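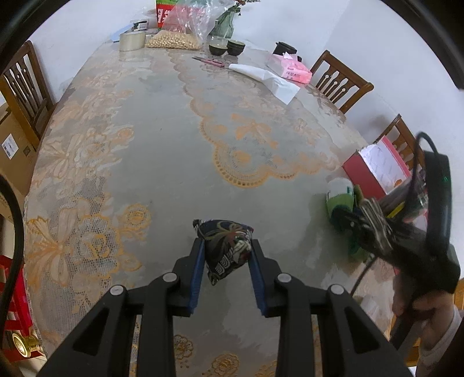

Help Us Teach Robots Everyday Tasks at Home
Paid, part-time, from your own dining room table
Posted November 4, 2019

Plollis is looking for 30 people in the Jurolham area who would enjoy spending part of their winter picking things up and putting them down again, and getting paid for it!

Our small team is putting together a large collection of everyday hand movements, which our learning system studies so that a robot can one day manage the same chores. You do the moving, using a pair of hand-held grippers (one for each hand), and the grippers record what they see and how far the jaws open and close. We've found that the best examples come from real homes with real clutter on the table, so please don't tidy up on our account. Keys, scissors, bowls, a tissue box, a little beanbag, whatever is lying about will do nicely, and the more your table differs from your neighbor's, the happier we are.

What you'd be doing

After a training afternoon at our Hultness office, you'll take a kit home and work through a list of short tasks. One might ask you to lift a set of keys and hand it from one gripper to the other, another to put a soft toy in a bowl. You repeat each task a number of times, changing where things sit as you go. Fumbles are welcome, and if you drop something, just pick it up and carry on, as we keep those recordings too. We ask for 2 sessions a week, each 59 minutes long, at whatever hours suit your household. The project starts in January.

Who we'd love to hear from

You should be 18 or over, comfortable holding a light tool in each hand, and have a table you can leave set up for a while, with an outlet close by. No technical background is needed, and left-handed people are very much wanted, as we have far too few. Retirees, students, parents with a free hour after school drop-off, please do write to us. If other people live with you, they'll need to be happy with recording in the room, and we'll go over the consent form with everyone before you begin.

What we offer

We pay $52 per completed session, and the training afternoon is paid at the same rate. The kit is ours to deliver, fix and collect.

How to apply

Send a few lines about yourself and the room you'd work in to Plollis, Fung Building, Hultness, or drop a note at the front desk. A resume is fine but we don't need one. We read everything that comes in and will write back either way.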